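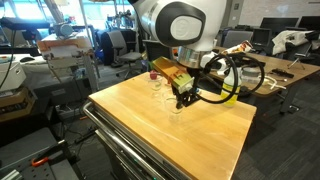 Cart top with glasses and bottle, attached by Catrin Gittins

Ticket 2679: Pale streaks and sticky patch on cart top
Opened: Aug 11, 2025
Opened by: Catrin Gittins
Assigned to: Somkiat Intarasuk
Category: Furniture and fittings / Worktops
Priority: Low
Status: Closed

Problem reported

The wooden top on the drawer cart has gone dull in the middle and feels tacky when you put a hand flat on it. Glasses stick slightly when they are picked up. There are also pale rings that don't come off with a damp cloth. The cart is the one with the bent metal handle on the left side. It was oiled with Drellden top oil before we started using it for the glasses.

I have wiped it down twice with warm water and a drop of dish soap. It looks fine for an hour and then it feels the same again.

Glasses are the plain clear ones. No coasters.

Log

Somkiat Intarasuk
Thanks. A few questions before I come over.
How long ago was it oiled, and how many coats?
Is the tacky part only where the glasses stand, or does it go out to the edges?
Do the rings feel rough, or can you only see them?
The photo shows pale streaks across the grain, but they look like light on the surface to me. I can't make out any rings in it.

Catrin Gittins
Aled did the oiling. I'll ask him. The tacky part is mostly the middle and toward the back right where the bottle gets left. The corner by the handle is fine. Rings are only visible, not rough. You have to get your head down low to see them. I agree the streaks in the photo are reflected light.

Aled Pugh
Two coats, the second one the same afternoon as the first. The can said to wait 24 hours between coats but we needed the cart back. I wiped off the extra after the first coat. I don't remember if I did after the second.

Somkiat Intarasuk
That is probably most of it. If the second coat goes on before the first has cured and the extra is left on top, it stays soft. Glass bases then press into it and leave a mark. Water makes it paler.

Please do this first:
Take everything off the top and leave it clear overnight.
Don't use soap on it again for now.
In the morning press a folded paper towel onto the middle for a minute and see if it picks up any color.

Catrin Gittins
Cleared the top and moved the glasses to a shelf. Paper towel this morning came up faintly yellow from the middle and clean from the front corner.

Somkiat Intarasuk
OK, so there is uncured oil in the middle. I'll bring mineral spirits and some rags. Please don't put the glasses back until I've been.

Mared Eynon
Adding a note because I use the same cart. The top drawer has been a bit hard to open too. Could oil have run down behind the edge?

Somkiat Intarasuk
I'll look at it on the same visit.

Visit notes, Somkiat Intarasuk
Tested mineral spirits on the underside edge first. No change to the wood color.
Wiped the whole top with a rag dampened in mineral spirits, going with the grain. Changed rags four times. The middle gave up a lot of yellow and the edges very little.
Left it to air with the window open.
Tackiness gone in the middle after the second pass. Still slightly tacky toward the back right, so I did that part again.
Two rings still showing after it dried. Rubbed them lightly with fine steel wool and a little fresh oil. One went completely. The other is faint.
Top drawer: no oil on the runners. There was a cap from a bottle jammed at the back. Removed it. Drawer runs freely now.
Rags laid flat outside to dry. They must not go in the bin balled up while they still have oil on them.

Aled Pugh
Can I put a proper coat on now or does it need sanding?

Somkiat Intarasuk
No sanding. Leave it clear for two days. Then one thin coat, wait 15 minutes, and wipe off everything that will come off with a dry cloth. When you think you're done, wipe it again with a clean one. Wait the full 24 hours before anything goes on it, and a week before anything wet.

Aled Pugh
Done as above. Used much less oil this time, maybe a couple of tablespoons for the whole top.

Catrin Gittins
Checked it after the week. It's dry all over and the glasses lift off cleanly. The faint ring is still there if you look for it but it doesn't bother me.

Haf Prosser
Do we need to order more of the oil? The shelf has one can, half full, with a skin on it.

Somkiat Intarasuk
Throw that one out and order a small can. Once it has a skin the rest won't cure well either. I'd also get a set of cork coasters. Any kind will do if they are flat.

Haf Prosser
Ordered both. Coasters will be in the second drawer.

Resolution

Soft oil finish caused by a second coat applied too early and not wiped off. Surface cleaned with mineral spirits, one ring removed and one reduced, single thin coat reapplied. Drawer obstruction cleared. Next coat due in November. Same method, one coat only.

Closed by Somkiat Intarasuk. Reply to this ticket to reopen it if the top goes tacky again.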